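Sarano H2 Hand-Held Gripper

Mastik > Products > Grippers > Hand-held > Sarano H2

Two-finger hand-held gripper for recording manual tasks, with replaceable foam pads
Item no. 281-H2
Availability: made to order, ships in 4 weeks
Request a quote | Book a demonstration | Download the data sheet

Overview

The Sarano H2 is a two-finger gripper held and worked by a person. The operator carries out a task with it at normal working height, and the camera on the tool records the fingers and whatever is between them. Recordings can be played back on the bench, cut into single actions and exported for use with an arm that carries the same fingers and pads.

The H2 replaces the H1, which was sold until May. It uses the same finger spacing, so H1 recordings can still be used alongside new ones. The trigger has a longer travel than before and the return spring is lighter. Customers who used the H1 for long sessions asked for both changes.

It is meant for small household and packing items: boxes, lids, pouches, sachets, cartons and light tools. It is not meant for hot, wet or sharp-edged parts. For those, see the Sarano W series.

See it at the open day

The H2 will be on the bench at the Mastik open day on 26 Oct 2025, in the Mulcahy building, ground floor. Doors open at 10:00 and the last demonstration starts at 15:30. There is no charge, but please book a place if you want to try the tool yourself. Each hands-on slot is 20 minutes.

Kimutai Khaemba runs the bench demonstrations. He works through a set of small tabletop tasks, then hands the tool over. The tasks are chosen from things customers have asked us about during the past year:

Opening and closing a hinged lid
Taking single packets out of a divided box and putting them back
Picking a flat item up from a table
Stacking cartons of mixed size
Turning a pouch over without dropping it

Visitors can bring their own items. Anything that fits on a normal desk and weighs less than the rated load can be tried. Please do not bring glass containers with liquid in them.

The divided box gets the most questions. Tea bags and foil packets are soft, they change shape when squeezed, and the partitions leave little room for the fingers on either side. Operators usually need a few tries before they find a good angle. We suggest coming in from above with the pads nearly closed and opening them only as far as the packet needs.
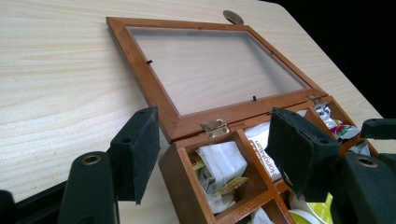
Sarano H2 with foam pads at a compartmented tea box, lid open.

Lids are a different problem. A light lid on small hinges can be lifted with one pad under the front edge, but a heavy one will drag the box across the table unless something holds the base. At the bench you can try it both ways - with the base free and with it held by hand.

Mitra Salehi will be at the second table with the playback software. She can show how a recording is trimmed, how failed attempts are marked and how the files are exported. If you already have H1 recordings, bring them on a drive and she will open them in the current version.

Pads and fingers

The H2 ships with black foam-covered pads. Foam grips paper, card, varnished wood and most plastics without marking them. It does wear, and the edges go first. A slightly frayed edge makes little difference to the grip, but a pad should be changed when the foam starts to lift from its block or when the face is no longer flat.

Pads are sold in pairs and should be changed in pairs. Changing a set needs one hex key, included, and no adjustment afterward. Rubber and bare pads from Huvesix also fit, using the adapter plate listed under Accessories.

Specifications

Type: two-finger, parallel, hand-operated
Maximum opening: 95 mm
Rated load with foam pads: 600 g
Weight with camera: 690 g
Camera position: fixed, facing the fingers
Recording time per charge: 3 hours
Trigger life: 46,000 cycles
Storage: removable card, not included
Operating temperature: 5 to 40 °C

In the box

Sarano H2 gripper with foam pads fitted
One spare pair of foam pads
Hex key
Charging cable
Printed quick-start guide
Carrying case

Accessories

Foam pads, pair
Foam pads, workshop pack of 10 pairs
Adapter plate for Huvesix pads
Left-hand grip
Table stand

Price and orders

The H2 is $2,000 per unit, excluding tax and shipping. Orders of five or more are quoted separately. Schools and public labs should ask for the education price list before ordering, as it can't be applied to an invoice afterward.

Orders placed at the open day ship at the front of the next production run. Kevin Fitzgerald handles quotes and can also arrange a visit to your site if you can't come to ours. Site visits take half a day and need one table, one power outlet and the items you want to test.

Getting here

Visitor parking is behind the Mulcahy building, entrance from the side street. Sign in at the front desk and ask for Philomena Keane. The demonstration room is step-free, and the bench can be lowered for seated visitors - tell us when you book.

Support

Repairs and pad orders: Kári Bach, service desk
Warranty: 24 months on the tool, pads excluded
Software updates: free for registered owners

Related products

Sarano W series, for wet and hot parts
Sarano finger set for arm mounting
Sarano playback license, additional seat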